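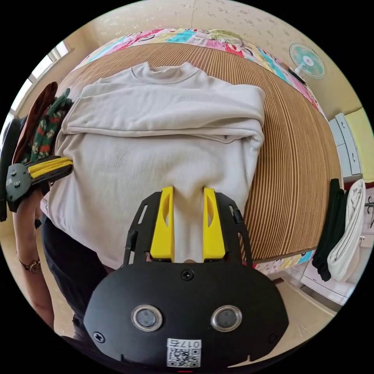

Sweatshirt folding with two hand-held grippers, seen from the right-hand one.

Cloth folding from hand-held demos – what made the difference for us

plikari_bench
Posted in July

Hello everyone, and thank you for all the patience with my earlier questions! I promised I'd come back once we had something to show, so here goes. We've been teaching a two-armed setup to fold tops using demos recorded with hand-held grippers in people's homes, 400 demos altogether, all on beds. The one change that really helped was asking folks to pause for a moment once both grippers had hold of the cloth, before moving the fold. With the pause, the policy finished 9 folds more than without it, same arms, same garments, same starting piles. I was so pleased I rang my mother.

doherty_lane
Lovely work, and I do like seeing a real bed with a striped mat and a patchwork quilt behind it. I have to grumble a little, though. A pause teaches the thing to wait, and I'd worry you've just bought yourself a slower robot that gets stuck now and then. Did you see any stalls?

plikari_bench
You're right to grumble. We had 4 stalls, every one of them with both grippers closed on the cloth and nothing moving. I still count it as a win, but I should have put that in the first post – sorry!

mevthorpe
I'm going to disagree with both of you, in a friendly way. We tried the same trick at Plestell on towels and saw no gain at all. My hunch is that the pause matters for thick things like that sweatshirt, where the fold makes a fat crease and a small pinch can slip. Towels are forgiving. Have you split your results by garment?

plikari_bench
Not yet, and now I feel silly, as the labels are all sitting there. I'll do it this week. We do have plenty of thin shirts in the set, so it ought to be a fair test of your idea.

doherty_lane
While you're in there, please try trimming the pauses out of the recordings and training again. If the gain stays, then it was the tidier grasps that helped and the waiting did nothing. I'd put a pie on it.

mevthorpe
Seconded, and I'll take the other side of that pie. Apple, if it's all the same to you.

plikari_bench
Done, I'll run the trimmed set first and the garment split after, and post both in this thread.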